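Why I Still Want Buttons on My Watch

Telora's next fitness watch will reportedly ship without a single physical button. The whole thing will be run by touch, by voice and by a squeeze of the case. I have worn the company's watches for years, and I think this is a mistake.

The case for dropping buttons is easy to make. A sealed body keeps out water and sweat. There are fewer parts to fail, and the space saved can go to a larger battery. A smooth case also looks better in a store display, and I suspect that counts for more than the engineers would like.

The trouble starts when you use the thing. I run most mornings before six, and from November to March I do it in gloves. A touchscreen in gloves is a guessing game. Touch layers have gotten better, but a wet sleeve can still pause a workout or skip a song. With a button, I press once at the start and once at the end, and I never look down.

My friend Halina Witkowska swims. She told me she has gone back to a watch she bought used for $50 because it has a lap button she can find without thinking. Her newer one locks its screen in the pool, as it should, and then asks for a long press and a swipe to unlock. By then she is halfway down the next length.

Voice control is supposed to fill the gap. It works well enough in a quiet kitchen. It works less well in wind, on a train, or in an office where you would like to stop a timer without telling the whole room about it.

A good control tells your hand where it is and what to do with it. Most of the things we use at home already work this way, and we don't think about them at all.

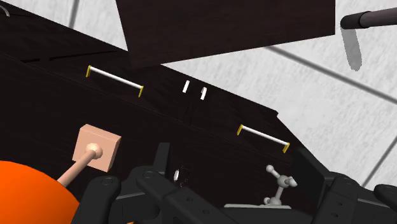
Bar handles and small knobs on a dark wood cabinet, in a computer rendering.

Watch makers used to understand this. The old Rutonum sports models had three buttons, each with a different shape, and after a week your thumb knew them. The manual was short. My father wore one until the strap gave out, then bought a new strap.

I put some of this to Dwayne Haverford, who repairs watches and phones in a small shop near my office. He was less sure than I am. Buttons do fail, he said, and grit around a worn seal is one of the more common problems he sees. He would take a sealed case over a badly made button any day. That's fair. But he also said that a stuck button is usually a cheap repair, while a cracked touch panel often costs so much that the owner buys a new watch. I know which bill I would want to get.

There is also the question of who these products are for. Older users, people with shaky hands and people with poor eyesight all do better with something they can feel. Telora likes to talk about health features for exactly this group. Fall alerts and heart readings are useful, and I'm glad they exist. An emergency call that depends on squeezing the case the right way is harder to defend.

I don't expect the company to go back to five buttons and a gray display. Touch is the better way to scroll a map or read a message, and I would not give it up. Two buttons would be enough – one to start and stop, one to go back. Nukport does this on its cheaper trackers, and they hold up fine in the rain.

If Telora is set on the smooth case, it could at least keep one model in the range with real controls and let buyers choose. I would pay a little extra for it. Until then I'm keeping the watch I have, scratches and all, and I've ordered a spare battery.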